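## 4. First use of the Clovum cleansing brush

Written by Alby Sutcliffe. Last checked Monday, May 4, 2020.

The box says "radiant skin in one evening". Ignore that. A cleansing brush moves cleanser about and takes off make-up a bit more evenly than fingers do, and anyone expecting more from it will be let down by the end of the week.

1. Charge the handle fully before you switch it on. The light goes from red to green, though on the older Brurnberg handles it just goes off.
2. Push the brush head on until it clicks. If it spins loosely, take it off and try again.
3. Take off eye make-up first, with your usual remover. The brush must not go near your eyes.
4. Wet your face and the bristles with lukewarm water.
5. Put a small blob of gel or cream cleanser on your cheeks, not on the brush.
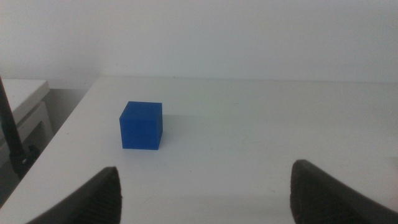
6. Press the button once for the low speed. There are 2 speeds, and I have yet to find a good use for the high one.
7. Move the brush in slow circles over the forehead, nose, chin and cheeks. Let it glide. Pressing harder only makes you red.
8. Stop when the timer beeps at 43 seconds. Why 43, the makers don't say.
9. Rinse your face, pat dry and put on your usual moisturiser.

**Caution:** Don't use the brush on broken skin, sunburn, cold sores or sore spots. Stop if your face stings or stays red the next morning.

**Caution:** No scrubs with gritty bits. Bristles plus grit is too much for anyone's cheeks, whatever the leaflet from Grolo suggests about "double polish" – that leaflet is also trying to sell you the scrub.

**Note on balms:** Oily balms clog the bristles. Melt the balm off with a cloth first, then use the brush with a gel if you still feel the need.
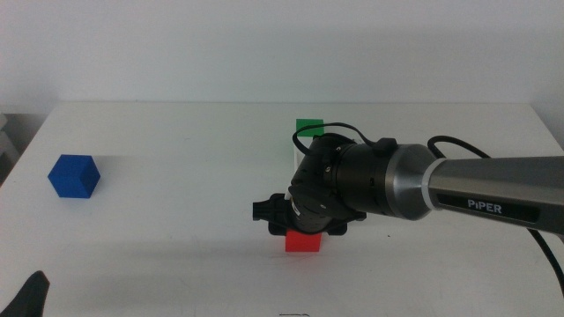
*Blue cube on a white tabletop, with two coloured blocks near the centre.*

### 4.1 Cleaning the head

Rinse it under the tap after every use and stand it bristles up. Once a week, wash it with mild soap. The Bogale cleaning spray does the same job as soap and costs a good deal more.

The makers claim the motor is good for 4000 uses. I can't test that and I doubt they did. Change the head when the bristles splay, whether or not the reminder light has come on.

For storage and travel, see section 5.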